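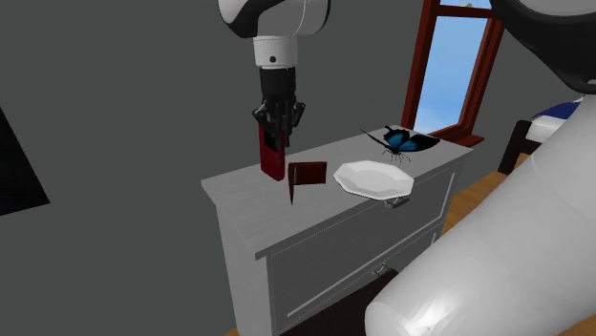 Why should a laboratory write down its rules for simulated manipulation trials, when no person and no real object can be hurt in them?

Results from a simulator are used to decide what is tried later on a real arm, and if the trials were run under unclear rules, the decision is also unclear. Written rules let a second group repeat the work and find the same numbers.

4. Rules of practice for simulated household trials

4.1 Scope

The rules in this section were prepared by the three groups which share the Tultmont set of household rooms: Osar, Sezer and Rimotgate. They apply to trials in which one arm must pick up, move or put down an object on a piece of furniture. They do not apply to mobile bases, and they do not replace the safety rules for physical work cells. A group that moves a task from the simulator to a real arm must make a new risk assessment, even when every simulated trial was successful.

The first draft, by Birsen Gökçe and Yavuz Kahraman, had 19 rules. After a trial period we kept 9 of them as obligatory and moved the others to a list of advice. Most of the rules we moved concerned the format of files. They were useful to us, but a group with different tools could not follow them without much extra work.

4.2 Before the trial

The success condition must be written before the first episode is run, and it must be stored together with the task text. "The object is on the plate" is not sufficient. The condition must say if the gripper has to be open, how long the object has to rest, and if contact with the rim of the plate is accepted. In our older records these three points were often left to the person who checked the results, and two persons did not always decide in the same way.

Object start positions must be drawn from a stored random seed. It is permitted to reject a start position when objects overlap or when one of them is not stable, but each rejection must be logged. Macarena Cáceres found that an early version of our script rejected also the positions near the furniture edge, where grasping is harder. The reported success was for this reason too high, and we repeated the whole series. 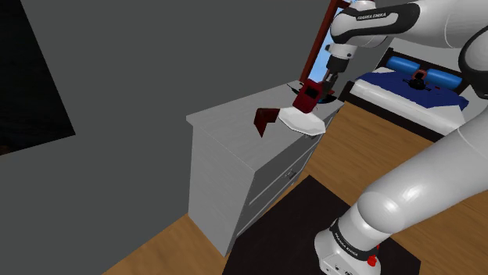

Section last changed: January, 16:40 (wording of 4.3 corrected, G. Keskin)

Figure 4. Arm at a dresser in a simulated bedroom. The gripper is at a dark red object, and a white plate lies near the front edge of the dresser top.

4.3 During the trial

Surfaces with several objects, as in Figure 4, need a rule about contact. Our rule is that the arm may touch objects other than the target, but every such contact is counted and reported next to the success rate. We discussed a stricter version, where any unplanned contact ends the episode. Ginette Hamel argued against it - light contact is normal in narrow spaces, and a rule that stops the episode hides what the controller would do next. The stricter version remains in the list of advice, for tasks with fragile items.

An episode may not be stopped by hand except for a fault of the simulator. When this happens, the episode is kept in the record and marked as a fault. It may not be deleted and it may not be counted as a failure of the controller.

At least 2 views must be stored for each episode, and their positions must not change inside one series. A view with the horizon not level is accepted if its pose is written in the record.

4.4 After the trial

We applied the obligatory rules to 2,289 episodes. Almost all disagreements between checkers came from episodes where the object was in contact with the target surface but still held between the fingers at the time limit. The rule now says that an object which is held is not placed. This is perhaps severe for slow controllers, so the time limit must be given in every table of results, together with the simulator version and the physics time step.

Changes to the rules are numbered and announced to the three groups before they take effect. A series that was started under one version is finished under the same version - also when the newer version is clearly better.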